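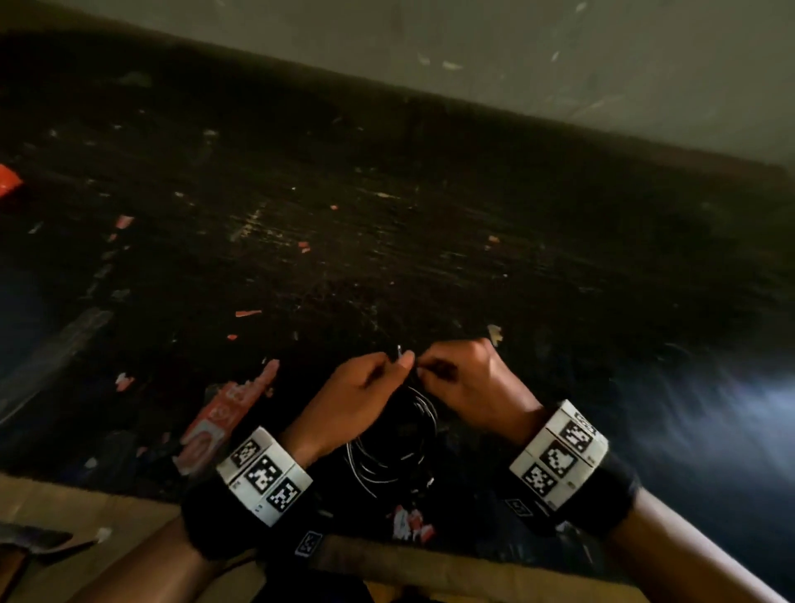 Section 4. Recording hand demos with the wrist modules

Applies to: Flollau wrist modules, white shell, left and right, with the Drivix recorder and head camera.
Updated 8 June 2025 by Ludivine Guérin. Replaces the old section 4, bin your printouts.

4.1 What you are recording

Bare-hand demos of small cable jobs. Pinching a wire end, straightening it, passing it hand to hand. Head camera sees the hands and the markers on both wrists. The solver works out where each wrist is from the markers, and the arm policy trains on that plus the video. No robot needed for this part.

So: markers in view, hands in view. Everything below is in aid of that.

4.2 Before you start

Need:
- one left module, one right module, charged
- two black wristbands, each with its small marker tag still on
- head camera with strap
- recorder and its battery
- the job itself (cable, blade, packaging, whatever the task card says)

Note: left and right modules are NOT interchangable. Marker IDs are different. Swap them and the solver puts your left hand on your right arm, and it won't warn you.

Check the tags on the bands too. Each band has its own small square tag, separate from the three big markers on the module. A band with a peeled tag goes in the repair tub. Don't glue it back yourself, the offset gets measured at Dutport and a millimetre out is a bad session.

4.3 Putting the modules on

1. Roll sleeves up past the forearm. Loose cuffs slide down over the tag.
2. Band on first, snug. You should be able to get one finger under.
3. Seat the module on the band, marker face out, on the back of the wrist. Push till it clicks.
4. Turn your hand over and shake it. Module should not rock.
5. Same for the other side.
6. Wipe the marker faces with the dry cloth. Dry only. Alcohol lifts the ink.

Caution: take the modules off before cutting toward your wrist. Better yet, don't cut toward your wrist. Put the blade down flat and off to one side before you start the pinch part of a job.

Caution: no live cable. Ever. Both ends free and in sight before you touch the bare wire.

4.4 Head camera

1. Strap on, lens level with your eyebrows.
2. Kneel or sit how you will for the actual job, then tilt the lens. Setting it standing up is useless for floor work, you'll be filming the wall.
3. Hold both hands where the work will be. On the preview you want both modules, both bands, and all the fingertips.
4. Lock the tilt screw. Finger tight.

Note on floor work. Arms come in from the two bottom corners in a V and meet over the cable. Good posture for the solver, both marker faces are toward the lens. If your elbows creep in the modules roll away and you lose markers.

4.5 Lighting

Glare is the big one. A shiny patch of floor next to your hand is fine. A shiny patch on the marker is not.

- Face away from the window or door if you can.
- If a bright spot lands on a marker, move yourself, leave the lamps alone.
- Dark cable on a dark floor is allowed and we want more of it. Same with dust, scraps, torn wrappers. Don't sweep up first. The first set was all recorded on a clean bench and the policy fell over at Radebe the minute it met a real workshop floor.

4.6 Calibration clip

Once per session, and again if a module comes off for any reason.

1. Start the recorder. Wait for the double beep.
2. Hold both hands out flat, backs up. Count to five.
3. Turn both wrists slowly, thumbs up, then back.
4. Touch left index tip to right index tip. Hold for 2 seconds.
5. Stop. Name the clip CAL and nothing else.

Check the number on the recorder screen. 70 or better, carry on. Under 70, wipe the markers and redo. Still under after three goes, change the band, not the module. It's nearly always the band.

4.7 Recording a demo

1. Read the task card all the way through.
2. Put the cable down in a loose coil. Don't neaten it.
3. Hands out of view. Start the recorder, double beep.
4. Bring hands in at normal speed.
5. Find the wire end. Pinch with one hand, then bring the other in from the opposite side. Keep your thumbs where the camera can see them when the job lets you.
6. Do the job. Fumbles are OK, keep going. Dropped wire, pick it up, keep going.
7. Hands out of view again. Stop.

Aim for clips of 35 seconds or under. Longer ones get split automaticly and the splitter likes to cut in the middle of a pinch.

Note: work at your own pace. People slow right down when the camera's on, and then the arm learns to dawdle.

Note: no talking to the hands, no pointing at things. Pointing gets labelled as a reach.

4.8 Which clips to keep

Keep:
- one hand hides the other for a moment
- wire end slips and you regrab
- debris gets nudged about

Bin:
- module knocked loose
- either wrist out of view mid job
- someone else's hand comes in
- you stopped to read the card

Fingertips hidden behind the other hand, keep it, but tick OCC on the sheet. Those clips turned out to be useful. We trained two policies, one with the OCC clips and one without, 355 demos in each. The one with them did better at the two-handed pinch and no different on straight pickups. Only tested on thin cable so far. Thick cable is down for July, don't quote it as a general result yet.

4.9 When it goes wrong

Single beep at start: card full or card missing.

One wrist jumps about on playback: dirty marker, or glare. Wipe, move, redo CAL.

Both wrists jump: camera strap's loose. Not the modules.

Wrist is steady but sits beside the hand instead of on it: wrong band on that module. Match the printed labels on the module edge to the list in the lid.

Fingers fine, wrist missing: sleeve. See 4.3 step 1.

4.10 Packing up

1. Stop the recorder before you take anything off.
2. Modules off bands. Squeeze the sides, don't lever.
3. Blow grit out of the slots on the module edges. Floor sessions fill them up quick.
4. Bands in the mesh bag for washing, tags facing in.
5. Modules back in the case, left in left.
6. Blade back in its sleeve.
7. Copy the clips, CAL first, and fill in the sheet the same day.

Section 5 covers labelling.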